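Puppenhaare neu einziehen: Rerooting für Leute mit Geduld oder wenigstens mit Hörbüchern

Irgendwann steht sie vor einem, die Flohmarktpuppe mit dem hübschen Gesicht und der Frisur eines Wischmopps nach dem dritten Treppenhaus. Man wäscht, man kämmt, man redet gut zu. Und dann schneidet man doch alles ab. Ab diesem Moment hat man eine kahle Puppe und ein Projekt.

Meine Anleitung gilt für Köpfe aus weichem Vinyl mit eingesteppten Haaren, also Modepuppen und die meisten Spielpuppen ab den sechziger Jahren. Bei Hartplastik mit eingeprägten Locken hilft nur eine Perücke, bei Porzellan sowieso.

Was auf den Tisch gehört

Eine Rerooting-Nadel oder eine normale Nähnadel mit großem Öhr, dazu Ersatz. Nadeln brechen immer abends.
Haarsträhnen, in meinem Fall Nylon von Trendov in der Farbe Kastanie. Für einen Modepuppenkopf reichen mir zwei Stränge, beim ersten Mal habe ich drei gebraucht und den Rest im Teppich wiedergefunden.
Eine gebogene Pinzette oder Arterienklemme.
Eine kleine spitze Schere, die niemand sonst im Haushalt für Paketband benutzen darf.
Flexibel trocknender Kleber. Sekundenkleber wird hart und bricht, Heißkleber diskutieren wir nicht.
Eine Schüssel heißes Wasser, ein Handtuch, ein feiner Metallkamm.

Kopf abnehmen

Den Kopf zwei bis drei Minuten in heißes, nicht kochendes Wasser halten, bis das Vinyl nachgibt. Dann vorsichtig nach oben ziehen und dabei leicht kippen. Wenn es nicht geht, zurück ins Wasser. Gewalt führt zu einem gerissenen Halsloch oder einem abgebrochenen Halszapfen, und beides habe ich schon in meiner Sammlung.

Vorsicht bei Puppen mit Schlafaugen oder Metallteilen im Kopf. Die vertragen kein Bad, hier nehme ich den Föhn auf mittlerer Stufe.

Alte Haare entfernen

Die Haare außen so kurz wie möglich abschneiden. Danach mit der Klemme durch das Halsloch greifen und die Stoppeln von innen herausziehen. Bei älteren Puppen geht das fast von selbst. Bei neueren hat jemand in der Fabrik den halben Kopf mit Kleber ausgegossen, da muss man die Masse erst mit der Klemme lockern und stückweise herausholen. Ein ganzer Abend ist dafür normal. Das Geräusch gewöhnt man sich weg.

Anschließend den Kopf mit Spülmittel auswaschen und über Nacht mit dem Halsloch nach unten trocknen lassen.

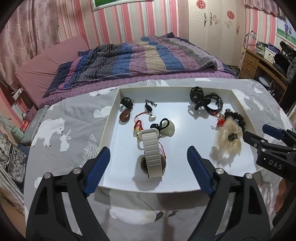
Zuletzt geändert: 2025-06-27

Die Strähnen vorbereiten

Vom Strang ein Büschel abteilen, das ungefähr so dick ist wie das Loch im Kopf es erlaubt. Klingt vage und ist es auch. Zu dünn sieht später jeder die Kopfhaut, zu dick bleibt die Nadel stecken und die Löcher reißen ein. Machen Sie fünf Probebüschel am Hinterkopf, ganz unten, wo die Frisur alles verzeiht.

Die Länge doppelt so großzügig wählen, wie man sie haben will. Abschneiden geht immer. Die andere Richtung wurde im Forum schon oft nachgefragt, bisher ohne Ergebnis.

Einziehen mit der Knotenmethode

1. Ein Ende des Büschels mit einem festen Knoten versehen und den Überstand knapp abschneiden.
2. Das andere Ende anfeuchten und durch das Nadelöhr fädeln.
3. Mit der Nadel durch das Halsloch in den Kopf gehen und von innen nach außen durch das gewünschte Loch stechen.
4. Durchziehen, bis der Knoten innen anliegt. Einmal sanft rucken.
5. Wiederholen. Oft.

Ein Kopf mit dichter Bepflanzung kommt auf gut und gern 1000 Löcher, und man lernt sie alle persönlich kennen. Wer schneller sein will, sticht von außen ein und fixiert die Haare zum Schluss innen mit Kleber. Das geht flotter, hält aber nur so gut wie die Klebeschicht. Für eine Puppe in der Vitrine völlig in Ordnung. Für eine Puppe, an der eine Sechsjährige täglich Flechtfrisuren übt, bitte Knoten.

Die Reihenfolge

Ich beginne am Haaransatz rundherum, dann kommt der Scheitel, dann der Rest von unten nach oben. Andere fangen am Nacken an und schwören darauf. Ritu Nishad, von der ich das Ganze gelernt habe, zieht erst den Scheitel ein und behauptet, danach sei alles nur noch Rasenmähen. Mein Scheitel sieht nach dieser Methode aus wie eine Landstraße in den Bergen, aber vielleicht liegt es am Fahrer.

Am Scheitel selbst zwei parallele Reihen setzen und die Haare jeweils über die Mitte zur Gegenseite legen. So verschwinden die Einstiche. Neue Löcher nur stechen, wenn die alten wirklich nicht reichen, und niemals direkt nebeneinander.

Versiegeln

Auch mit Knoten gebe ich innen eine dünne Schicht Kleber auf die Kopfhaut, mit einem alten Pinsel durch das Halsloch. Den Kopf dabei drehen, damit sich nichts in der Nase sammelt. Einen Tag trocknen lassen, besser zwei. In dieser Zeit nicht kämmen, auch nicht ganz kurz, auch nicht nur hinten.

Glätten und Schneiden

Die Haare in Form kämmen, mit Baumwollstreifen locker am Kopf festbinden und mit heißem Wasser übergießen. Danach kalt abspülen und vollständig trocknen lassen. Nylon nimmt das gelassen hin. Bei Polypropylen lieber nur warmes Wasser und erst an einem Reststück testen, das Zeug kräuselt sich bei Hitze auf eine Art, die man nicht mehr als Absicht ausgeben kann.

Geschnitten wird erst mit aufgesetztem Kopf, immer ein bisschen weniger als gewünscht. Den Kopf zum Aufsetzen wieder kurz erwärmen.

Wenn etwas schiefgeht

Loch eingerissen: von innen ein Stückchen dünnen Stoff mit Kleber hinterlegen, trocknen lassen, Büschel daneben setzen.
Kahle Stelle am Wirbel: nachstecken, solange noch nicht versiegelt ist. Danach hilft eine Haarspange.
Nadel im Kopf abgebrochen: mit einem Magneten zum Halsloch führen und mit der Klemme herausholen. Nicht schütteln und hoffen.
Farbe im Tageslicht plötzlich rötlich: ist mir bei Kastanie passiert. Die Puppe heißt jetzt Rosalie.

Im September kommt der zweite Teil, dann geht es um Locken auf Strohhalmen. Bis dahin habe ich hoffentlich den Teppich fertig abgesaugt.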